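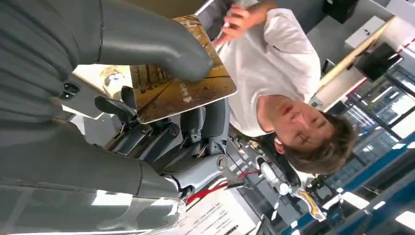
Have you ever tried picking up a coin with mittens on? Robot hands have that kind of trouble all the time, and that's why the people at Billey like to try out more than one hand before they choose. Some grippers have just 2 fingers, like a crab's claw, and they're wonderful with boxes! A hand shaped like yours has lots more joints, so it can curl around things (but it's a good deal harder to steer).

Agnese Hunt gave each hand 94 tries at the same small jobs and wrote down every single drop.
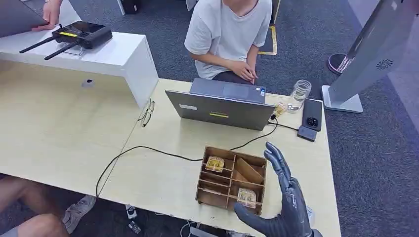

A robot hand beside a wooden box with two little packages inside.

We use cookies to improve this site. OK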